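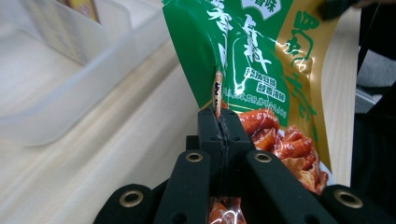 Green and gold snack bag, lower edge held in a black gripper.

pidov-fourthdown

Fourth down attempts in high school football, hand-coded from score sheets and game film.

12 stars · 3 forks · 0 comments

What is in it

One row per fourth down on which the offense ran or passed. Punts and field goal tries are left out, but fakes are in. The current release has 1,624 rows from 712 varsity games in two leagues, the Guvard and the Bistarus. Both play 12-minute quarters. Preseason scrimmages are not covered, and neither is junior varsity.

Games with no qualifying play still appear in games.csv, so per-game rates can be worked out without guessing at the denominator. Attempts wiped out by a penalty are dropped if the down was replayed. If the penalty was declined, the row stays and the flag column says so.

Files

plays.csv — main table, one row per attempt
games.csv — one row per game, with final score and overtime marker
teams.csv — team codes and league for each season
check.py — reads all three tables and prints rows that break a rule

All files are UTF-8 with a header row and comma separators. An empty cell means unknown. Zero means zero.

Columns in plays.csv

There are 14 columns, in this order:

game_id — joins to games.csv
week — week of the season, playoffs continue the count
offense — team code
defense — team code
quarter — 1 to 4, overtime is 5 and up
clock — time left in the quarter at the snap, mm:ss
distance — yards to gain, "goal" is stored as yards to the goal line
yard_line — yards from the opponent's goal line
score_diff — offense score minus defense score before the snap
play_type — run, pass, fake_punt, fake_fg
result — first_down, touchdown, stopped, turnover
yards — yards gained, negative for a loss
source — sheet, film, or both
flag — free text, mostly empty

A sack counts as a pass. A scramble also counts as a pass when the coder could see a drop back on film. With only a score sheet to go on, scrambles end up as runs, and there is no good way to find them afterward. Anyone comparing run and pass success should filter to source = film or both.

A fumble recovered by the offense past the line to gain is coded first_down. A fumble recovered short of it is coded stopped. The turnover value is used only when the defense ends the play with the ball on an interception or a recovered fumble.

How it was coded

Yu-na Choo coded the Guvard games and Isauro Valdovinos coded the Bistarus games. Each then recoded a sample of the other's work. Most disagreements were over distance, where score sheets tend to round and the film angle from the press box does not settle it. We kept the film value when there was one.

Clock is the weakest column. Many score sheets record the time of scoring plays and nothing else, and some scoreboards are out of view for whole quarters. Do not use clock for anything finer than "late in the half" without checking the source column first.

Score_diff was built from the running score in the sheet and compared with the final in games.csv. Where the two could not be squared, the cell is blank and flag reads "score".

Known problems

Teams that post film are over-represented. They are usually the larger schools.

Overtime in both leagues starts from the 10-yard line, so overtime fourth downs are nearly all short-field plays. Remove quarter 5 and up before fitting anything by field position.

Weather and field surface were never recorded. Please do not open an issue asking for them.

Two schools merged between seasons. The new team has its own code, and the old codes were left alone. See teams.csv.

Player names and jersey numbers were not collected. Requests to add them will be closed.

Usage

Run check.py from the top folder. It needs Python 3 and no other packages. If it prints nothing, the tables passed. If it prints a row number, that number counts the header as row 1, which matches what a spreadsheet shows.

The Seo branch holds an experimental win probability column. It was fitted on college data and runs too confident in the fourth quarter. It is not part of the release and may be deleted.

Changes

2.1, 18 March 2024 — fixed swapped offense and defense codes in the Bistarus playoff games. Renamed yds to yards.
2.0 — added fakes, added the source column.
1.0 — Guvard only.

Corrections

Open an issue with the game_id, the quarter and what the row should say. A link to film helps. Corrections received by the end of August go into the release before the new season — later ones wait until it is over.

Terms

Free to use and share with credit to the repository. The score sheets and film belong to the schools and are not included.

Share · 4 shares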